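Flestau Laundry Cell - Setup and Maintenance FAQ
Last revised 2019-02-28

These answers cover the two-arm cell at the Flestau site, running Skondel cell software. For wiring and safety circuit questions, use the cell manual.

Which camera is used to line up on a door?
The wrist camera. The fixed cameras are for logging only and are not part of the alignment routine.

How do I check the approach pose?
Jog the arm to pose 6 and open the wrist view. Both fingers should be visible at the bottom of the picture, spread apart, with the dark strip between the two doors showing in the gap. If the strip is hidden behind a finger, stop and redo the base offset before touching the door poses.

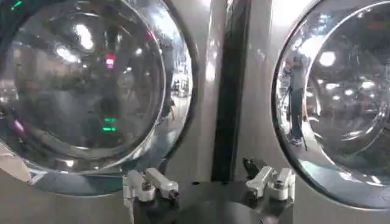 Wrist view facing the two doors, fingers open.

The door detector reports extra circles. Is the camera faulty?
Usually not. The glass is domed and picks up the ceiling lights, status lights and anyone standing in the room. Set the detector to fit the chrome ring only and mask everything inside it. Raising the exposure makes the problem worse, as the rim highlights wash out first.

Can I stand in the cell while teaching?
Only in reduced speed mode with the enabling switch in hand. Stay out of the line between the wrist camera and the doors when saving a reference picture. A person mirrored in the glass will end up in the reference, and it has to be taken again.

Why does the force limit trip when the fingers get near the ring?
Check these in order:
1. Payload value in the tool settings. It resets to zero after a controller update.
2. Finger screws. A loose finger shifts under load and reads as contact.
3. Approach angle. A steep approach puts the side of a finger on the ring before the tip arrives.

Do both arms need to be calibrated to the same machine?
Yes. Each arm is calibrated to its own base first, then both are checked against the same door. Bring one arm in across the glass and view it from the other arm's wrist camera. The gripper of the first arm should be clear of the ring and fully in view. 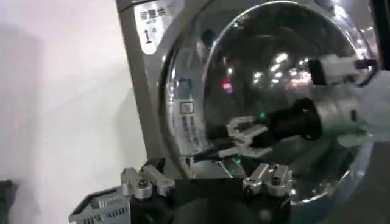 Second arm across the door, seen from the wrist camera at a steep angle.

What clearance should be kept between the arms?
Set the software limit to 388 mm, wrist to wrist. It can be lowered for a single taught move, but restore it before the program is saved. Skondel does not warn about a changed limit on exit.

Which fastener parts are approved for the fingers?
Javo screw kit only, six per kit. Discard screws after removal. Kits bought before December have the shorter thread and should not be used on the second arm.

How often is the hand-eye calibration repeated?
Every 18 days, and after any collision stop, finger change or camera removal. Moving a washing machine, even to clean behind it, also counts.

Can the chrome be cleaned between runs?
Yes, with a dry cloth. Polish residue leaves streaks that the ring fit picks up as edges.

Who holds the backup of the taught poses?
Abeysekara keeps the master copy. Send changed pose files with the cell log attached - files without a log are not loaded.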